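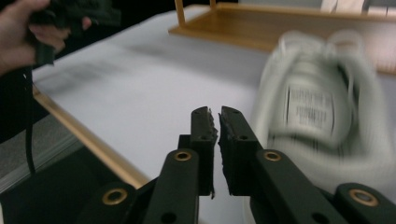
2 min read

About Hultcombe

Hultcombe looks after shoes. We clean them, re-lace them, glue back the bits that have come unglued, and return them to people who swore last month they were throwing them out. Most are sneakers, and most of the sneakers are white, a color chosen by optimists.

Naveed Rizvi started the business in January with one table, a bucket and a pair of his own that he had ruined at a barbecue. Yuto Tsuchiya joined a few weeks later, having brought in three pairs and stayed to argue about brushes. They still disagree about brushes. Yuto buys the stiff ones, Naveed hides them.

The tables are white on top with a light wood edge. A white top shows every crumb of dirt, and a white sneaker on a white table has a way of looking worse than its owner remembered. Customers go a bit quiet. Then they ask about the deluxe clean.

There are two services. The Albers is the everyday one: uppers, soles, laces out and washed, tongue wiped down with the label left alone. The Ledik is the long one, for shoes that have been to a festival or lived with a puppy. It takes 6 days and we will call you if the news is bad.

So far we have cleaned 1079 pairs, plus some 70 single shoes. We don't ask about the single shoes.

We work out of the old seed merchant's on the corner in Lelthorpe, up one flight of stairs. The bell works if you lean on it. Drop-off is any weekday morning, and please take your insoles out first if you have opinions about them — we have had letters.

We don't do suede boots, ski boots or anything with wheels. Heels we will look at, with interest, and then send you to the cobbler across the road, who is better at them and knows it.

Page last updated October 6, 2019, by Naveed, while Yuto was at lunch.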